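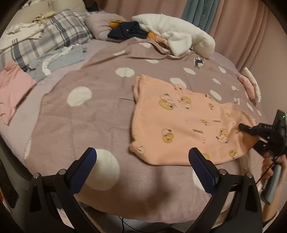 Bench Notebook, Entry for Jun 23, 2020
Praltine garment handling, hand-held gripper pair
Entered by: Catherine Farquharson

Subject
Left unit, loss of finger position during a two-handed fold. Recording stopped. Unit withdrawn from use pending repair.

Setup
Bedroom site, work surface a made bed with a patterned blanket. Item in hand at the time of the fault was the child's orange garment with the printed cartoon faces, laid mostly flat on the right half of the blanket. Both units were running Vlček firmware, with the Flelteck logger on the shared cable. The remaining clothes were at the pillow end and were not part of the trial.

Sequence of events
The right unit was closed on the end of the garment and the left unit was brought in toward the lower edge. The operator gave a close command. The log shows the left unit reporting full closure. The operator called out that the fingers were still wide apart, and the attempt was stopped by voice. No cloth was damaged and no one was hurt.

The attempt was repeated once, with the same result. On opening the trigger fully, the left unit drove past its normal open position and held against the stop. Motor current stayed high until the operator pressed the cutoff. The cutoff worked as intended on both occasions.

Readings
Encoder count at reported closure: 1,285. Expected count at closure: 2,000. The reported state and the raw count therefore disagree, and the closure flag should not have been set. Cable length, connector seating and supply voltage were checked at the site and found to be in order.

Inspection
The unit was opened at the bench in the afternoon. The set screw on the drive coupling had backed out and the shaft could be turned by hand with the coupling held still. There was no thread compound on the screw. The finger pads, pivots and linkages showed no wear worth recording. The right unit was opened for comparison; its screw was tight and compound was present.

A loose coupling accounts for the wrong position. It does not account for the closure flag. The Flelteck log shows that the flag is set on trigger travel alone when the count has been stale for more than 22 ms, and the count was stale on both attempts. This is a separate fault in the firmware and has been reported to Vlček as such.

Safety note
The high current against the open stop is the more serious matter. The motor housing was too warm to hold comfortably when the unit was put down. These units are worn close to the hand and are used over bedding. Until further notice:

No hand-held unit is to be left powered on a bed, sofa or pile of clothing.
The operator keeps a free finger on the cutoff during every opening and closing movement.
Any disagreement between the fingers and the reported state ends the session. A second attempt is not to be made. The repeat described above should not have taken place, and I take responsibility for having approved it.

Actions
1. Left unit tagged and placed in the repair cabinet. Coupling screw to be replaced and set with compound, then checked after a full run of open and close cycles.
2. All remaining units to have the coupling screw inspected before their next issue. Result to be written on the unit card.
3. Vlček to supply a firmware change that clears the closure flag on a stale count. Current limit at the open stop requested in the same change.
4. Both attempts marked invalid in the Praltine set. Earlier recordings from the left unit to be held until the counts have been reviewed.
5. Cotau to be told that delivery of the bedroom recordings will be late.

Open question
It is not known when the screw began to move. The unit card has no entry for the last coupling check, and the cards for the other units should be looked at for the same gap.

C.F.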